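Two-arm bench cell (budgeting)

A two-arm bench cell is a small robot workstation in which a pair of arms share one tabletop. Buyers usually plan it as a single item, though the arms are only part of the cost.

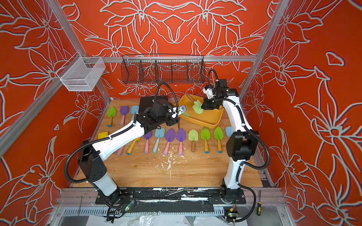 The enclosure, rails and wiring are normally quoted apart from the arms. At Viltstead, Krisztina Hegedűs set aside 22 per cent of the budget for these and kept a further 3 per cent for spare cables.

Objects to be handled are cheap but easily forgotten. The Brudthorpe plan allowed 500 pounds for them — trays and storage included.
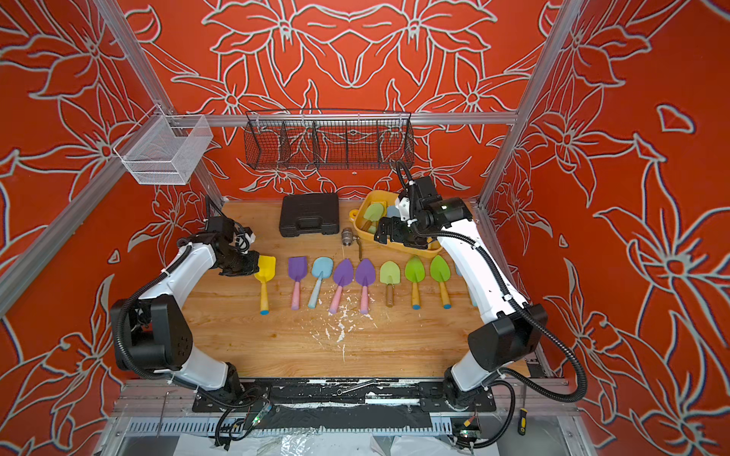
Delivery times differ between parts, so orders are often staggered. Benedek Vörös advises ordering grippers with the arms, as later changes may mean new brackets.

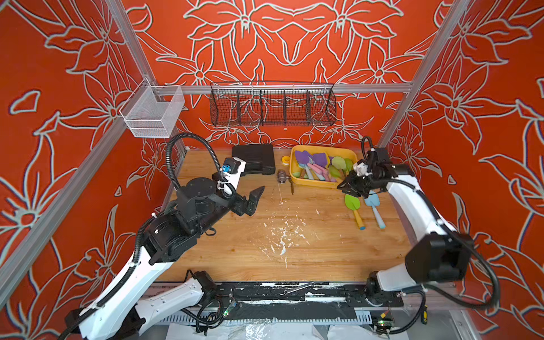

Both arms at the bench, with toy garden tools in a yellow tray.

Cameras are listed separately in most plans. A wrist camera needs its own mount and cable, and replacements should be priced at the start.

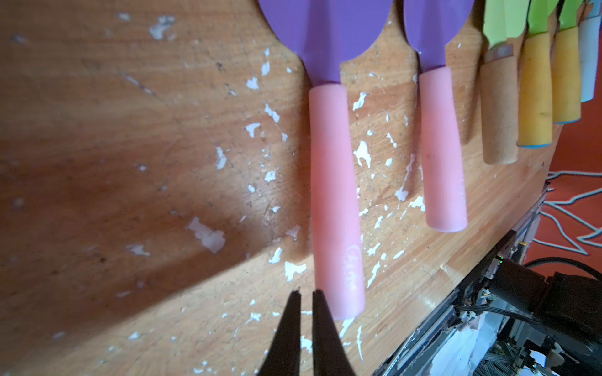

Gripper fingers near a pink handle, from the wrist.

Related articles
Bench enclosures
Gripper spares
Staggered ordering

151 shares | 3 comments

Contact | Copyright Haka | Back to top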